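Open afternoon at the Tudov lab, Sternadville
9 Nov 2019

Quick notes before I forget it all. Got there late, missed the welcome talk, went straight upstairs to the software people.

Main thing on show was Magbanua, their planner. Takes camera input, guesses where the object is, spits out a path for the arm. Old version planned once and then went blind. New one replans 8 times a second, so if you nudge the target it should keep up. Lots of questions about lag. Answer was 121 milliseconds from camera to motor command, most of it perception. They want that down.

Task when I got to the bench: ball out of a basket. Sounds easy. The rim is the trouble, planner has to treat the basket as an obstacle and as the place it needs to go into, and wicker is horrible for depth cameras apparantly.

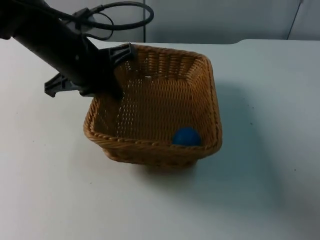 Gripper open over one corner of the basket, blue ball in the opposite one.

Asked about the training data. 3,000 logged attempts, all replayable in a viewer called Buterau, which I liked more than the planner tbh. You scrub along a timeline and see what the software thought it was looking at, next to what the joints were told to do. Failed grasps get tagged by cause. Wrong position estimate, bad path, or the fingers touching the rim. Want one of these at work.

Then a 15 minute talk on collision margins. Too tight and it it clips things, too wide and it refuses to go in at all. Slides were tiny, sat at the back, got half of it.

No handouts. Coffee ok. Next open day is meant to be in spring, will go earlier.

Recent posts
Depth cameras and shiny things
Notes on logging joint data
Sternadville tool fair, day two
Why our simulator lies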